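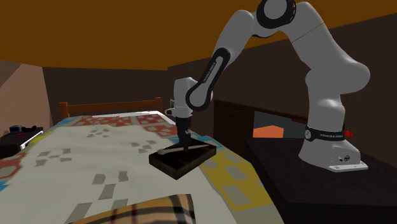 Grivent (planning software)

Print this article | E-mail this article

Grivent is a software package for planning and checking the movements of a robot arm in simulated household rooms. It was developed at Trarnora, a software workshop in Stendham, and is used mainly to generate and score short handling tasks, such as lifting a utensil out of a tray. Its developers describe it as a general planner for domestic manipulation. That description has been disputed, and most of what is known about its performance comes from tests run inside the package itself.

Overview

Grivent takes three inputs: a model of the arm, a model of the room and a written goal. It returns a timed path for the joints together with commands for opening and closing the fingers. The path is then played back in a physics simulator, and a scoring module decides whether the goal was met.

The planner, the simulator settings and the scoring module are all distributed together. Trarnora presents this as a convenience. Critics have pointed out that it leaves one group in charge of the question, the answer and the marking.

Planning method

The planner works in 2 stages. In the first, a grasp search proposes positions for the gripper around the target object and throws out any in which the fingers would pass through a solid surface. In the second, a path search looks for a collision-free route from the starting pose to the chosen grasp. The route is smoothed before playback.

Neither stage is new. Sampling-based path search is decades old, and the grasp search uses ordinary geometric rules. Early publicity for Grivent spoke of the arm "understanding" its surroundings, a word missing from the technical manual. The manual says only that object shapes and positions are read directly from the scene file.

The path search gives up after a fixed number of attempts. In early versions a search abandoned in this way was logged as "skipped" and left out of the success rate. Since version 5 such cases have been counted as failures by default, although the older behaviour can be switched back on in the settings file. Published results don't always say which setting was used.

Perception

Grivent has no perception system of its own. In its standard mode the planner knows exactly where every object is, including parts that no camera placed in the room could see. An optional module adds random errors to these positions to imitate imperfect vision. The errors are small, evenly spread and independent of one another, which is kinder than real sensing tends to be. A real camera may lose a thin object altogether, or report the rim of a container as part of what is inside it.

Scenes

The rooms supplied with Grivent are furnished in some detail. In one bedroom scene, the base of a white arm marked "FRANKA EMIKA" is bolted to a dark brown tabletop next to a bed. A dark rectangular tray sits at an angle on a patchwork quilt, with a thin, pale, stick-like utensil lying diagonally in it, and the gripper works from directly above.

The furnishings make the rooms look more demanding than they are. For planning purposes a wardrobe or nightstand well away from the arm has no effect on the result beyond a slight increase in collision-checking time. The quilt in the bedroom scene has visible wrinkles and folds, but the manual states that bedding is treated as a rigid surface. A tray on a real mattress would be expected to tilt or sink if the fingers pressed on it. In Grivent it stays put.

Supporters reply that varied scenery is useful for training vision software, whatever it does for the planner. This is a fair point, though it is a claim about a different kind of software.

Jafarzadeh test set

The best-known results for Grivent come from the Jafarzadeh test set, a collection of 3,269 tasks spread over 16 rooms. Each task names one object and one goal, and each is limited to a single arm with a two-fingered gripper. The set was assembled with Grivent's own scene editor.

Several weaknesses have been noted:

- Tasks that the planner could not solve during preparation were removed as "badly formed". It is not recorded how many were lost this way.
- Many tasks are close copies, differing only in the angle of a tray or the colour of a surface.
- A grasp is scored at the moment the object leaves its support. Whether the object is still held a few seconds later is not checked.
- Physics settings such as friction were adjusted after the first results had been seen.

The last of these has drawn the most comment. Thin objects in shallow containers are hard for a two-fingered gripper, which must fit its fingers past the rim and close on something narrow without striking the bottom. Raising the friction value makes such grasps far easier. The manual gives the present value without a source.

A still picture from a run gives little help in judging these questions. Fingers placed over a utensil look much the same before a clean lift and before a slip, and the run logs needed to tell them apart were not part of the original release.

Use on physical robots

Trarnora supplies a module that sends Grivent paths to a physical arm controller. It is labelled experimental. No test of it has been published with a full account of failed attempts, and the demonstrations that have been described used rigid tables and objects at measured positions. Claims that Grivent is "ready for the home" should be read with this in mind.

The module does have practical value as a checking tool. Some users run paths through Grivent before loading them on to hardware, and have found it reliable for catching collisions between the arm and fixed furniture. This is a narrower job than the one advertised, and the package appears well suited to it.

Release history

The scene editor came first and was offered separately. The planner and scoring module were added later, followed by the Jafarzadeh test set in September. A revised manual dated 27 October 2021 dropped the word "validated" from the description of the test set and added a short section on known limits – soft surfaces, thin objects and hidden objects among them. Run logs were promised in the same revision for a later release.

See also

Motion planning
Grasp planning
Robot simulation
Collision detection

Print this article | E-mail this article

This site uses cookies to remember your reading settings. By continuing to browse you agree to their use. Accept | Cookie settings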